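Send Time and Email Opens at a Small Online Retailer
Project report, Digital Marketing Methods
Deividas Priedītis and Kaja Koppel

1. Purpose
The project tested whether the hour at which a newsletter is sent changes its open rate. The client, Fludska, sells kitchen linens online and had always mailed its list on Thursday at 9 a.m.

2. Method
Fludska supplied 382 subscriber addresses. Addresses that had bounced in an earlier mailing were removed first. The remainder were randomized into 2 groups in a spreadsheet. Group A received the newsletter at the usual hour and Group B at 7 p.m. the same day. Subject line, sender name and body were identical.

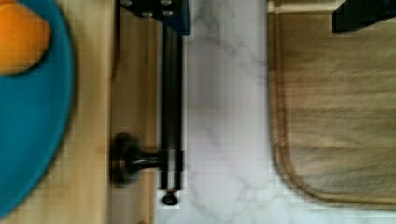
Mailings went out through Evov, which logs opens by tracking pixel. Opens were recorded for three days after each send, and repeat opens by one subscriber were counted once. The test was run in August.

3. Results
Group B had the higher open rate in the first day. By the third day the gap had narrowed to a level we could not separate from chance. Click-throughs totalled 39 across both groups, too few to compare by hour.

4. Limitations
Some mail programs load tracking pixels automatically, which inflates opens in both groups. The list was small and came from one business. We did not control for time zone.

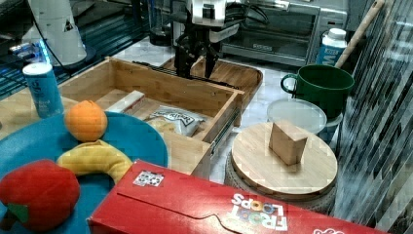 Should Fludska change its send time?
The data do not support a permanent change. We recommend repeating the test over several mailings, with click-throughs as the main measure.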